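Sick days at Hafstein Family Day Care: frequently asked questions

These are the questions we get most often from families between May and September, when colds go through every house in Groltport. If yours isn't covered, ring the office before drop-off.

My child has a runny nose. Can they still come?

Usually, yes. A clear runny nose on a child who is eating, playing and sleeping normally is fine. Please tell the educator at the door so she can keep an eye on it. If the child is miserable, clingy and not interested in breakfast, keep them home even if the nose is the only symptom.

What about a cough?

A mild cough left over from a cold is fine. Coughs can hang around for weeks. A cough that interrupts sleep, brings on vomiting or makes it hard to breathe needs a doctor first. We don't need a certificate afterwards unless the doctor has named something on the exclusion list.

How long do we wait after a fever?

A full day with a normal temperature and no paracetamol or ibuprofen. If your child was hot at dinner time, they won't be back the next morning. Please don't give a dose before drop-off to get through the day. It wears off mid-morning and we have to call you anyway.

And after vomiting or diarrhoea?

Two full days from the last episode. This applies to one-off vomits too, unless it was clearly car sickness and the educator agrees. If there is gastro in the house but your child is well, they can come, but let us know.

What happens if my child gets sick during the day?

The educator moves them to a quiet spot where she can still see them, takes their temperature and rings the first number on your form. If there's no answer she works down the list. We ask that someone collects within the hour. Check that your contacts are current, because we still find old work numbers on forms.

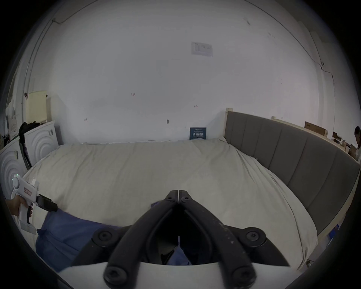 If a child has trouble breathing, has a seizure or can't be woken properly, the educator calls an ambulance first and you second. Ambulance cover is up to each family, so check whether you have it.

Can you give my child medicine?

Yes, if it is in the original packaging, in date, and labelled with the child's name. Prescription medicine needs the pharmacy label. You also need to fill in the medication form each day, with the dose and the time of the last one. We can't give anything that comes in a zip-lock bag or has been mixed into a bottle at home.

We do not keep children's paracetamol for general use.

Do I still pay when my child is home sick?

Yes. Your place is held and the educator is still working, so the normal fee applies. If your child is away for more than four booked days in a row with a medical certificate, write to the office and ask for the long absence rate. It isn't automatic.

What if the educator is sick?

We try to place your child with another educator nearby. This isn't always possible, particularly for babies. If we can't find a place, you aren't charged for the day. We send a text by 6.30 am, or the night before if we know.

Do siblings have to stay home too?

Not for an ordinary cold. For chickenpox, measles and whooping cough it depends on vaccination and the advice at the time. Chickenpox can take up to 21 days to appear after contact, so keep looking for spots well after the first child is better.

Should I keep my child home if I'm the sick one?

No, this is a good day to send them. If you're too unwell to drive, anyone on your collection list over 18 can do the drop-off and should bring photo ID the first time.

Where do I find the forms?

Medication and absence forms are in the folder at each educator's front door. Spare copies are at the office. Filled-in forms can be handed to the educator or left in the office mail slot after hours.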